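4. Sorting cloth items: what the unit can and cannot do yet

This section covers the cloth sorting routine on the Brolia bench unit. Read it before you plan any work around the routine. Owners often ask whether the unit can take over the laundry. At present it can do part of one job, slowly, with a person in the same room. It can pick up single items and put them down in another place. It cannot fold, it cannot turn sleeves the right way out, and it cannot read a care label.

4.1 Before you start

1. Switch the unit off at the wall and check that both fingers open and close freely by hand.
2. Wipe the finger pads with a dry cloth. Do not use fabric softener sheets, as they leave a film and the pads lose their hold.
3. Place the basin inside the enclosure with its rim clear of the metal rails.
4. Put the clothes down on the side away from the basin. Empty all pockets and close any zips.
5. Switch on and wait for the status light to stop flashing.

CAUTION: Keep hands and hair out of the enclosure while the arm is powered. The fingers close with enough force to bruise.

Note: Use a basin with plain sides. Shiny plastic gives reflections, and the unit sometimes takes a bright spot for an object. If this happens, turn down the lamp nearest the basin.

4.2 Running a sort

1. Open the Grolaseo panel and choose Cloth, then Single Items.
2. Set the load limit. The factory setting is 200 grams per lift, and this should be left alone for the first month of use.
3. Press Start. The arm moves to its rest position and then to the first item.
4. Stay nearby. If the unit picks up two items together, press Hold, separate them by hand and press Resume.
5. When the panel shows Done, check the basin and the area around it for dropped items.
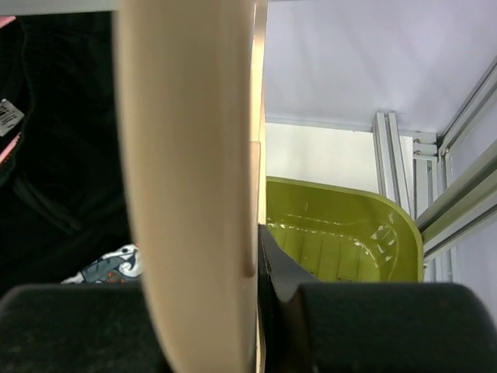
Dark clothes are the hardest part of the job. Black on black gives the camera very little to work with, and the unit may treat a heap of dark garments as one item. Spread them out, or leave a lighter piece between them. Printed cloth is easier, provided enough of the print is showing.

Labels cause a different problem. A small white tag stands out well against dark cloth, so the unit may try to lift the garment by it. Tuck tags in where you can. The unit does not sort by washing temperature, whatever the tag says.

Stiff objects mixed in with clothes should be taken out before you press Start. A large item close to the fingers hides what is behind it, and the arm has no way of looking round the side. It will stop after 2 failed attempts and show message C4.

4.3 How long it takes

Allow about 4 minutes per garment. A person does the same work in a few seconds. Marites Padilla, who ran the May trials at our Buenaventura workshop, recommends using the routine for small batches only and doing the rest by hand.

4.4 What is planned

The Clornico update will add a better check for double picks. Folding is not included and no date has been set for it. We do not advise buying the unit for folding.

Section revised October 2018. For message codes other than C4, see section 7.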